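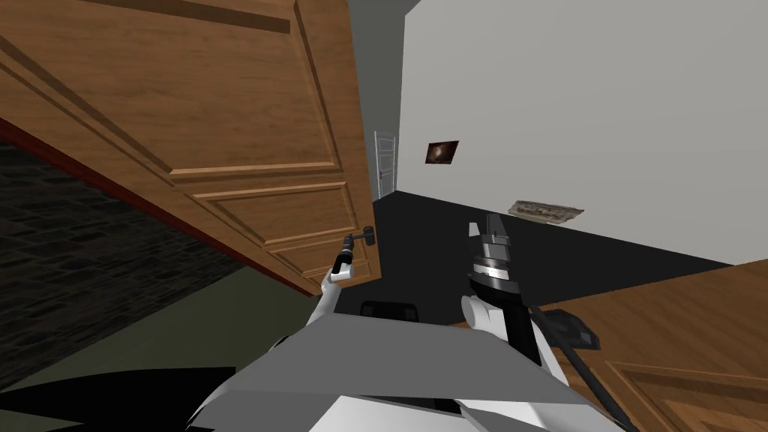 Figure 8.1 Wooden panel door with a lever handle.

Chapter 8
Interior Doors and Door Hardware

8.1 Scope of the chapter

A door is a moving part of a wall. It must carry its own weight on one edge, close against a stop on the other, and do both through many years of use. This chapter covers side-hung interior doors, single and double, with their frames, hinges and latches. Fire doors are treated in Chapter 14.

8.2 Panel construction

A panel door consists of a frame of stiles (vertical members) and rails (horizontal members) holding thinner panels in grooves. Wood moves across the grain as the moisture in the air changes. Solid panels are therefore left unglued in their grooves, free to swell and shrink while the frame keeps its size. A panel that has been glued or painted fast will often split along the grain.

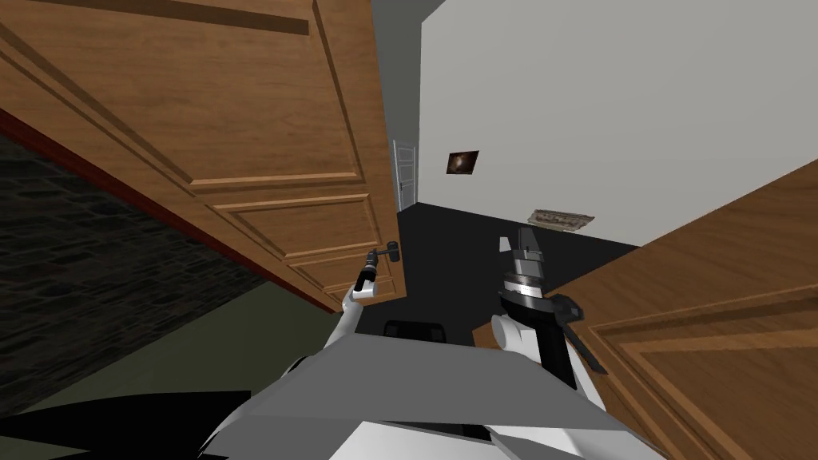 Moldings cover the joint between panel and frame. They are fixed to the frame only - a nail driven through into the panel defeats the purpose of the groove.

8.3 Hinges and load

The weight of the door acts at its center and tends to pull the top hinge away from the jamb. For a given weight, this pull grows with the width of the door and falls as the hinges are set farther apart. Consider a door 600 mm wide, weighing 120 N, with a hinge at the top and another near the bottom. The turning effect about the hinge line is the weight times half the width, or 36 N m. 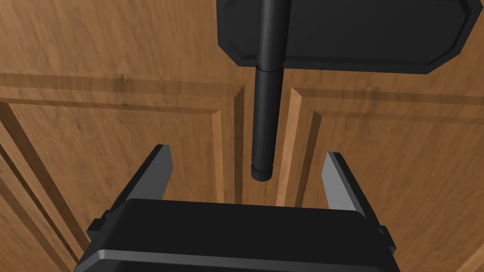
Dividing this figure by the hinge spacing gives the horizontal force on each hinge. Problem 8 at the end of the chapter repeats the calculation for the Olter and Le Roux hinge patterns.

8.4 Lever handles and latches

A lever turns a square spindle, which draws back the latch bolt against a spring. The longer the lever, the smaller the force needed at its end.

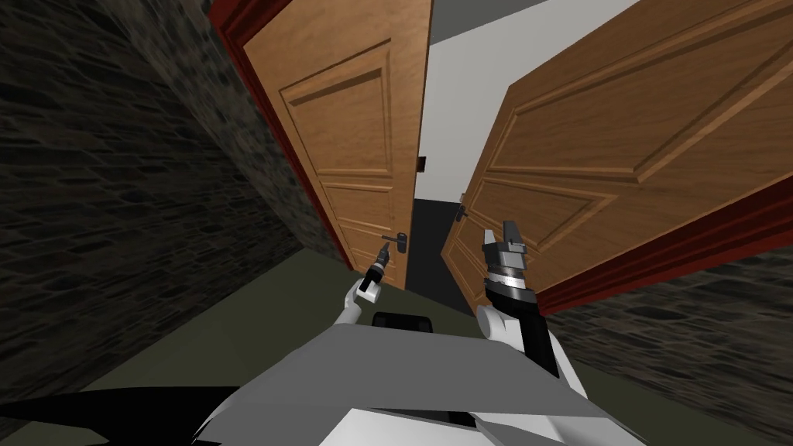
In a double door, one leaf is normally held by bolts at head and foot and receives the latch of the other. Clearance at the meeting edges is set after both leaves have been hung.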